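Clarkside Knitters Newsletter
11/01/2019

Blanket squares: where we are

We now have 150 squares in the bin at Hernwood, enough for 2 full blankets with a few left over. Thank you to everyone who dropped some off over the summer. The ones that came in before August have been washed and blocked. The rest are waiting for a free table.

Please keep to the worsted weight superwash we agreed on in the spring. A few squares came in with mohair in them, and they felted in the test wash. If you are not sure what your yarn is, put a note with the square and we will keep it aside.

Squares should measure eight inches after blocking. Garter stitch comes out wider than stockinette, so cast on fewer stitches for it. Zbigniew Kurek has a cardboard template you can borrow at any meeting.

Seaming will be done in mattress stitch with the gray Stasus yarn, one strand, no doubling. Go in one full stitch from the edge on both sides. Pull the yarn snug every inch or so, and stop before the fabric puckers. Leave tails of six inches and weave them in on the wrong side.

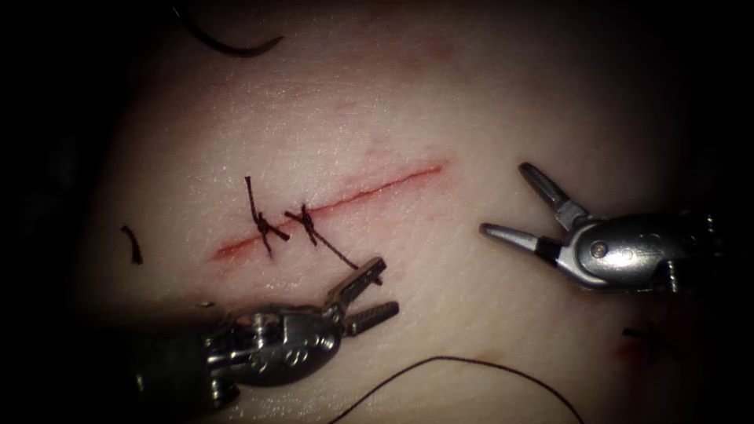 Borders

The first blanket gets a garter border, picked up along all four sides and worked in the round with increases at the corners. The second will have a crochet edge, pattern by Wilczyńska, two rounds of single crochet and one of shells. Copies are in the blue folder.

Yarn order

The group order came to 2,380 yards, almost all of it gray and cream. It is sorted by name on the back shelf. Pay when you pick up, cash or check. We still have 29 stitch markers left from the last order if anyone needs them, free to members.

Bring a blunt tapestry needle and small scissors to the next meeting.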